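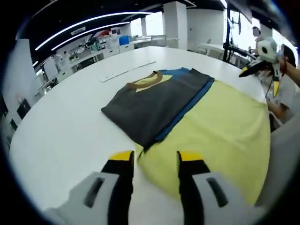
Ticket 1908, reopened 31st August. Component: Wendt folding policy, evaluation. Status before reopening: resolved, "hand-held demos close the gap on stacked garments."

I don't think this should have been closed. The claim is that training on hand-held gripper demos gets the policy to pick the right layer out of a stack, and the evidence is one success rate over 400 trials. My trouble is with what the policy is keying on. Look at the clothing: charcoal shirt folded on top, pale yellow spread out to the right of it and toward the gripper, a narrow band of blue in between. The yellow fabric is the closest thing to the fingers and it isn't covered there. A policy that has learned "go to the nearest loose edge" would score just as well on a layout like that as one that understands layers. The fingertips are yellow too, and I'd like to know what that does to the color features before I believe anything.

Steps to reproduce
1. Load the Solska checkpoint from January, default config.
2. Run the stack set with the garment order as logged.
3. Run it again with the near edge tucked under the top shirt.
4. Compare the chosen grasp point, not the final fold score.

Expected: grasp point moves to the top shirt.
Got: grasp point stays where the loose edge used to be in 7 layouts. The final score hardly changes, as the scorer gives credit for any lifted cloth.

Reply from Esteck side: "Can't reproduce. Are you on the old scorer?"

No. Old and new scorer give the same grasp points, they only differ in how they grade them. Config attached.

Reply from Esteck side: "Could be the lens. The wide view bends the table edge and the near cloth gets most of the pixels. Try the undistorted input."

Tried it. Three of the layouts change, the rest don't. So the lens is part of it, and I'd accept that as a partial cause. It doesn't rescue the headline number.

Also checked: demo count. Going up to 1000 demos raises the score and leaves the tucked-edge failures where they were. More of the same data is not a fix if the same edge is sticking out in most of it.

Requests
- Fumden to share the split by garment order. The summary table averages over it.
- A held-out set where the target layer is not the nearest one.
- Take "understands layers" out of the write-up until that set has been run.

Assigned to Lorcan Hennessy. Priority left at medium. Linked to the scorer ticket, which is still open.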